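Storage room update, and a plea about the baskets

Quick one this month, press time is tomorrow and I still have the back page to fill.

The shared storage room in the Lurnmont building is nearly sorted. We started in March with the far wall and worked toward the door, which was the wrong way round, but never mind. Shelves are up. The old carpet is gone (heavier than it looked, thank you to everyone with a good back). The bill for the shelving came to 479, a bit under what we asked for, and what's left goes on hooks and a better light bulb.

Next job is the small stuff. Games, kids' blocks, craft things, the odds and ends that live in bags and nobody's cupboard. Plan is one basket per kind of thing, label on the front, basket goes back on the same shelf every time. We bought a few from Fonditz and had some already. Please don't bring more bags!! Bags are how we got here.

Rules so far, such as they are:

Wipe down a surface before you sort on it. Damp cloth, nothing fancy.
Blocks go in a basket, loose. No boxes inside baskets.
Tall things upright, flat things at the side.
If it's broken, it goes in the bin and not back on the shelf "for parts".
Labels are in the drawer by the door. Pen too, unless somebody has walked off with it agian.

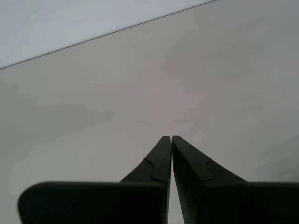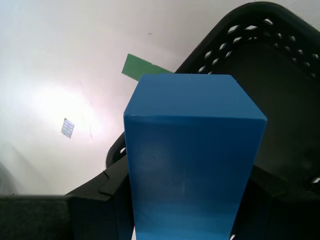

Second picture: blue block and black basket.

On baskets — a few people asked for solid ones, on the grounds that small pieces fall through holes. Fair. But the ones with openings are easier to rinse and you can hook a finger in the rim to pull them off a high shelf. So we're keeping them for the bigger blocks, and beads, counters, dice and the like go in lidded tubs. Tubs are on order from Kimeo. No date yet. Will put a note on the door when they come.

The wooden train set is still missing most of its track. Check under beds, check the car. It was a gift from the Baláž bakery downstairs and it would be nice to have it whole before summer. Same goes for the big puzzle, we think it should have 800 pieces and have no intention of counting, so if you find one at home just drop it in the tray.

Sorting continues through the end of the month. Come for 30 minutes or stay all afternoon, either is fine. Bring gloves if you mind dust. Coffee is there, milk isn't, so bring milk.

Also the key. There are two keys and both need to be on the hook at night. Last week one went home in a coat pocket and the people comming for the morning slot stood in the hallway for ages.

Anything unclaimed on the bottom shelf goes to the charity shop on 20 April 2022. Put your name on it or come and get it.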